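The Second Life of Bornmont's Lunch Counters

When the Drelano pharmacy in Bornmont closed its lunch counter in 2021, the stools went to a salvage yard and the grill went for scrap. Mitra Tabrizi bought the lease that December. She had cooked in hotel kitchens for 18 years and wanted a place where one person could take the order, make the food and hand it over.

Her menu has nine items. Soup changes daily and comes with bread from Awwad, the bakery two doors down. The lentil soup sells best in winter, and the cold yogurt soup with cucumber runs out by one o'clock most days in July.

"People used to come to the counter for a grilled cheese and stay for an hour," Tabrizi says. "I don't mind if they stay. I only have 14 seats, so at noon I do mind a little."
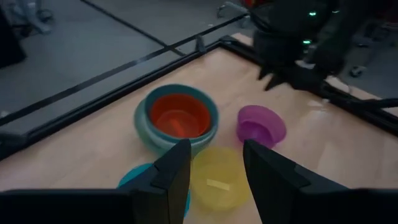 Rent is the hard part. Counters take up street frontage that a phone store or a bank will pay more for, and a bowl of soup can only cost so much. Tabrizi opens at six for the bus drivers and closes at three. She tried dinner for one season and lost money on it.

Other towns have noticed. In Dakidside, a former shoe repair shop reopened last year as a breakfast counter, with eggs, toast and coffee and very little else. The owners spent a week in Bornmont first, washing dishes and watching how Tabrizi kept tickets moving.

She told them to buy a bigger dishwasher than they thought they needed. They bought the small one, and replaced it in the spring.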